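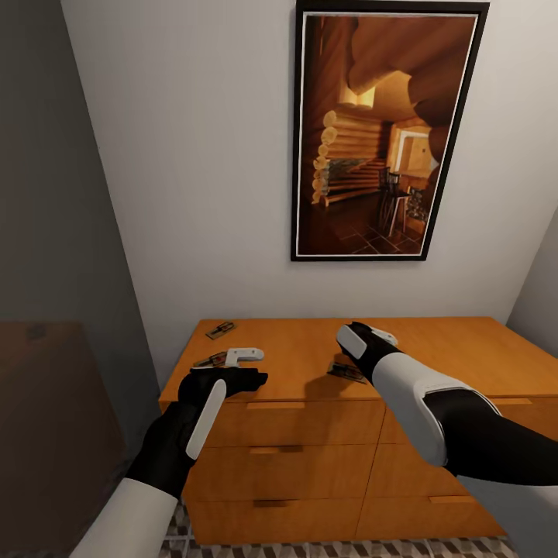
Step 4: Get both arms working over the dresser

Okay, this is where my sim finally starts to feel like the real build in my garage! If you followed the first parts, your two-armed robot is loaded and standing in the bedroom scene (I named mine Sinevley, don't ask).

Put three mousetraps on the dresser top and don't line them up. I like one near the wall, one forward on the left and one toward the middle, turned a little. Mine are small wooden ones with a dark metal bar, and a gripper that comes in too low will clip that bar every single time.

Now bring the hands in, left one first. Stop it just above the forward trap, save the pose, then bring the right one in pointing down near the middle trap. Keep the right forearm higher than you think you need, or it'll scrape the dresser edge on the way back out.

Set physics to 1000 steps a second. I tried 200 and the traps jittered all over the place. 3000 looked lovely but my poor laptop crawled.

Run each arm alone before you run both together (I skipped this on Thursday and lost the evening to a wrist collision). If a trap slides when you only meant to hover, raise that hand's saved pose by 2 cm and try again.

Step 5 is closing the fingers, so save your scene before you go on.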